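Course notes, unit 6: Where is the gripper, and when?

Last unit we got through camera models, and I promised the fun part would come next. Well, it's next! We're going to take wide-angle video from a hand-held gripper and turn it into a path a controller can follow. I've used Fistura for all the code below, but Filali will do the same job if you already have it set up (the function names differ a bit, check the readme).

Start with the lens. A fisheye packs a huge view into a small picture, and it does that by bending everything that isn't close to the middle. Your first instinct will be to straighten the whole thing out. Please don't! You stretch the outer pixels into mush and the feature matcher falls over. Keep the raw picture, keep the lens model, and let the solver do the bending. 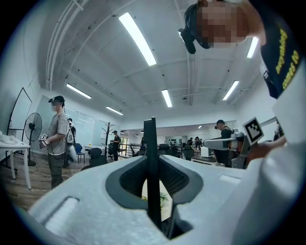
Fig. 6.1. Raw wide-angle view. Look at how the ceiling and walls curve toward the dark round border.

Now, what should the tracker hold on to? Ceiling lights and beams are great, they stay put. People are terrible. They're full of nice sharp corners, the tracker loves them, and then they walk off with your features. The gripper body is worse still, because it sits in the same spot in every picture and quietly tells the solver that you never moved. So we mask it. Draw the mask once per gripper, save it with the calibration file, and be generous around the edges.

The Cindesmont set we use for homework has 1,183 clips. I cap the tracker at 400 features per picture, and I run the video at 60 pictures a second. You can go up to 3,000 features if you like waiting.

Next come the square markers. A marker gives you a full pose from one look, as long as you know its printed size and can see all four corners. Tilt is fine up to a point, but small and tilted together gets you the famous flip, where two poses fit the corners almost equally well and your gripper jumps back and forth between them. Fix it by checking each pose against the one before. If that's still jumpy, drop the reading and let the tracker carry you over the gap.

Try it by hand first: find the marker on the second gripper in Fig. 6.2, at left-center, and sketch where you think its axes point.

Fig. 6.2

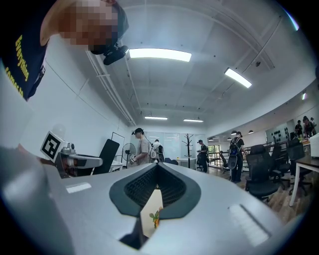 Homework for unit 6

1. Make a mask for the gripper body and run the tracker with and without it. Plot both paths on one chart.
2. Write the flip check. Ten lines is plenty.
3. Line up the two camera clocks using the Brornedent script, then shift one by a single picture and tell me what happens to the path.

Hand in the plots and your code together, by the first class in May.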